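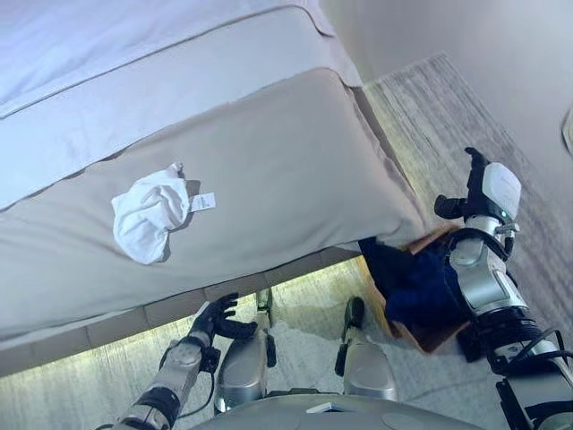 I'd been in Stefaniia Kobzar's bedroom for less than a minute when she got down on the carpet and told me to get down too. "You can't judge a bedroom standing up," she said, and patted the floor next to her. So that is how I spent the first part of my Sunday afternoon (Sun 23 June, blazing hot, everybody else at the beach), lying on my side with my notebook squashed under my elbow, looking at the bottom of a bed.

Stefaniia makes beds for a living. She doesn't build them, she makes them, with sheets and duvets and the whole lot. She started out in housekeeping at a hotel and did nine years of it, and these days she runs Flolora, which goes into people's homes and holiday lets and sorts out the bedrooms. Only the bedrooms! She won't touch your kitchen. On a busy changeover day in May she and her business partner, Aiman Pillai, got through 36 beds between them, and she says she couldn't lift a kettle afterwards.

I wanted to know what she thinks the rest of us get wrong, and she didn't need any time to think about it.

"The sides," she said. "People do the top beautifully. Cushions, throws, all of that. Then you look at the side of the bed and there's a sock on it."

I laughed, and then remembered my own bed and stopped. Socks, she told me, are the great travellers of the bedroom. They come off under the covers at night and get kicked along, and in the morning you pull the duvet straight and out they pop down the side. She always runs a hand all the way round between the bedding and the mattress before she does anything else. Her best haul from one bed was a pair of reading glasses, two hair grips and half a packet of mints.

We moved on to labels, which I hadn't expected to have feelings about. Stefaniia has plenty. "Don't cut them off," she said. "Everybody cuts them off because they're ugly, then they ring me and ask how to wash the thing." If the label bothers you, turn that side to the wall. She did admit that her own mother snips off every tag that comes into the house and has never ruined anything, and that the two of them don't discuss it.

Then there's the carpet. Her view is that a grey one is a kind choice if you have a busy house, as it forgives you for a few days between hoovers. It won't forgive you along the edge of the bed, though, where the fluff gathers. She does that strip on her hands and knees with the narrow nozzle, before the bed is made, and goes over it again at the end. "The duvet sheds while you're shaking it," she said. "If you hoover first and walk away, you've wasted your time."

Aiman turned up at this point with iced coffees and a bag of pillowcases – he'd been at the Sydorenko launderette round the corner, which they've used ever since their own machine packed in. He's the quieter of the two, but get him going on duvets and he's away. He thinks most people buy them too small. "Go one size up from your mattress," he said. "Then it hangs down properly and you stop fighting over it." Stefaniia disagrees. She finds the big ones drag on the floor and collect dust, and they had quite a lively few minutes about it while I drank my coffee.

I asked about money, as I'd just been looking at a fancy bedding set in the Findska catalogue for 600 pounds. Stefaniia actually put her cup down. She says you can have a lovely bed for a fraction of that if you buy plain cotton, wash it a few times before you judge it and hang it outside when you can. She'd spend what's left on a decent mattress and a protector. Aiman would spend it on pillows. You can see how their meetings go.

What about those of us who just don't make the bed? I was expecting a telling-off, but she was very relaxed about it. "Fold it back and leave it," she said. "Let the mattress have some air. I don't make mine till I've had breakfast, and on a day off I might not make it at all." When she does, it takes her 20 minutes, with the radio on, and she won't be hurried.

Before I left she had me do a corner, the tucked hospital sort, and I made a right mess of it. Aiman said it looked like a badly wrapped sandwich. Stefaniia pulled it out and showed me again, slower, holding the flap up with one hand and smoothing underneath with the other. My third go was passable, or at least neither of them undid it while I was still in the room.

I went home and ran my hand down the side of my own bed. Two socks, not a pair.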